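Progress note, Porkama site safety work, to Bremer
May 22, 2024
From: Nhi Châu, Linivix

Quick one, full figures with the June report.

**Gas detection**
- 48 of the new detectors fitted and tested on the processing side. 5 left, all on the north pipe rack, waiting on scaffold
- Old panel still live until those are in. Don't want a gap in cover
- Two false alarms last week, both the same head. Swapped it

**Relief valves**
- 42 pulled, bench tested and put back. Paperwork behind, my fault, will catch up this week
- One lifted late. Gone back to the maker, spare fitted meanwhile

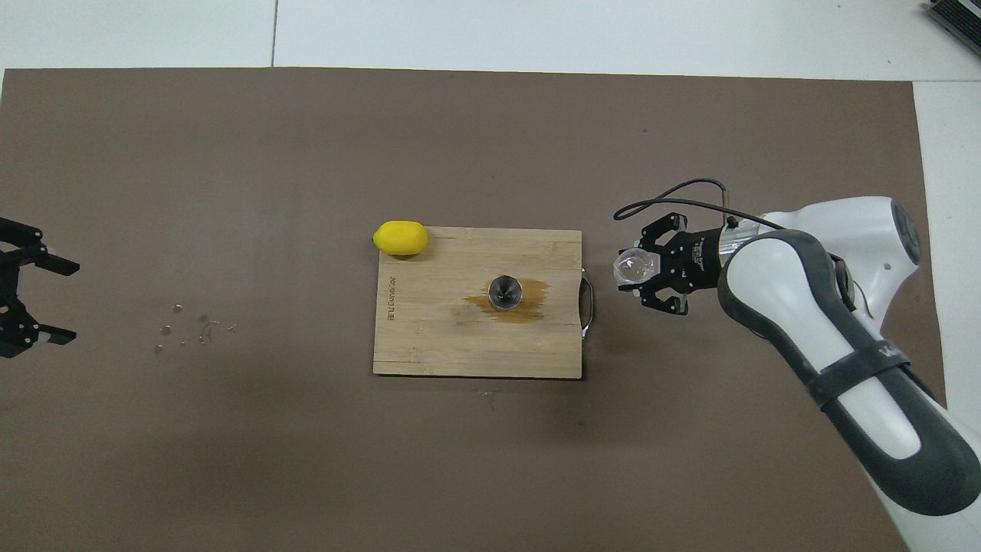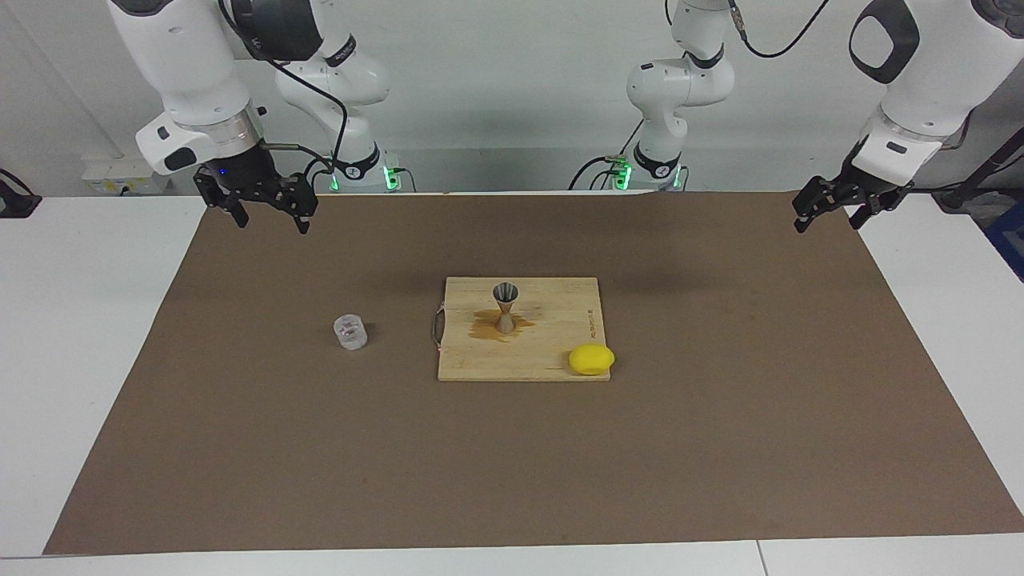 Will the north rack be finished before the June shutdown?

Only if the scaffold is up by the end of next week. Hầu have the crew but not the permit, and the permit sits with the site office. If it slips we do those last detectors during the shutdown itself, no extra cost to the grant.

**Training**
- 749 hours logged so far, mostly night shift. Day shift have been harder to get hold of
- Evacuation drill went ok, muster point B too slow agian. Gate was locked. Site have moved the key

**Money**
On budget apart from scaffold hire, which is over. Invoice to follow.

Need from you: sign-off on the second payment, and a name for the June visit so I can book the induction.

Nhi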